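Subject: Re: [cell-support] Two-arm sorting cell: weekly checks and recovery after a cable fault
Date: 5th March
From: Cell Support Office, Hirbridge
To: cell-support list

Colleagues,

The Support Office thanks the Lam site for its message, which is quoted below in part. Replies are given under each point. Sites that have taken delivery of the same cell should treat the answers as applying to them as well, unless their local instructions say otherwise.

> We took over the two-arm cell in February and have the Jirnar handbook, second issue. The handbook describes commissioning in full but says very little on routine care. Could the office confirm what is to be done weekly, and by whom?

The handbook was written for the installer and will be revised. Until the third issue appears, the weekly check is the responsibility of the named operator for the cell and should be carried out before the first run of the week, with both arms parked and the drives off. It covers the following.

Base fixings. Test each bolt with the torque wrench kept in the cell drawer. Do not tighten by hand and then record the value. A bolt that moves is to be marked with the paint pen and tested again the next morning. If it has moved a second time, the arm is withdrawn from use and a ticket is raised.

Gripper jaws. Wipe the jaws and look along the closed faces for daylight. Paper dust collects at the root of the jaw, particularly after a run with newsprint, and in time prevents full closure. A dry brush is sufficient. Compressed air must not be used, as it drives dust into the slide.

Cables. Follow every cable with the hand from the connector to the first clamp. The loop at the wrist must remain free through the whole range of wrist rotation, and this should be checked by moving the joint slowly in hand-guiding mode once the drives are back on.

Table surface. Clear the table and wipe it down. Marks, dents and fine cracks are entered on the table sheet with their position. They do not need to be repaired unless an object catches on them.

> On two occasions the right arm has stopped during a descent over the baskets. The log gives code 599 each time. After a restart the arm runs normally for a while. The operator believes that the fault is in the joint drive. Should we order a replacement?

Please do not order a drive at this stage. Code 599 on this controller means that the connection to the wrist sensor was lost for longer than the permitted interval. The arm stops because it has been told to stop, and the drive is very seldom at fault. In the cases referred to this office, the cause was a wrist cable clamped too tightly, so that the plug was drawn sideways as the arm reached down.

The procedure is as follows. Park the arm, switch off the drives and release the first clamp behind the wrist. Unplug the sensor cable and examine the pins under a lamp. If any pin is bent or darkened, fit the spare cable from the Eltero kit and return the damaged one to Hirbridge with the serial label attached. If the pins are sound, refit the plug, allow more slack in the loop and close the clamp only until the cable no longer slides under its own weight. Then run the descent 5 times at reduced speed over each basket in turn, with an operator at the stop button. If the code does not return, the cell may go back into normal use. If it does, send us the full log and leave the arm parked.

We would add that restarting the controller and carrying on is not an acceptable response to this code. The restart clears the short log, and the office is then unable to say which joint position the fault belongs to. The log should be saved first on every occasion.

> The baskets shift during a run and the arms then place objects on the rims. Is there an approved fixture?

There is no approved fixture at present. Lam is correct that the slotted baskets are light and that a slow push from a jaw will move them. Two sites have tried double-sided tape, which held well but left a residue on the table. The office prefers thin strips of non-slip matting cut to the footprint of the basket, so that the baskets can still be lifted out to be emptied.

Whichever method is used, the basket positions must be taught again after any change. The order of colours in the row should also be written on the cell sheet. We have received one report of a cell in which two baskets were exchanged after cleaning and the sorting results were wrong for the remainder of the shift – a mistake easily prevented by checking the row against the sheet.

> Finally, must the overhead cameras be recalibrated each time the table is wiped down?

No. Recalibration is required if a camera or its mount has been touched, if the table has been moved, or if either arm has been removed from its base. After ordinary cleaning the short check with the printed target is enough. The target is placed flat at the 4 marked positions, and the error shown on the screen should not exceed 3 millimetres at any of them. A higher figure at one position only is usually caused by a curled target, which should be replaced with a new print. A higher figure at all positions calls for the full routine, which Jirnar describes in the commissioning chapter.

One further matter arises from Lam's log, though it was not raised in the message. The entries show the cell being started with the reduced-speed setting switched off. The setting is to be left on until the first complete cycle has finished without a stop. Sites may not alter this locally.

Requests for spare cables and clamps should be sent to the Hirbridge stores address, quoting the cell number and the code recorded. Questions on the checks themselves may be sent to this list, and the office would be grateful if the subject line were kept, so that the replies stay together in the archive.

Cell Support Office
Hirbridge
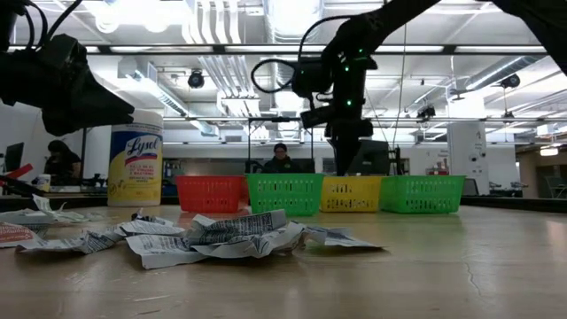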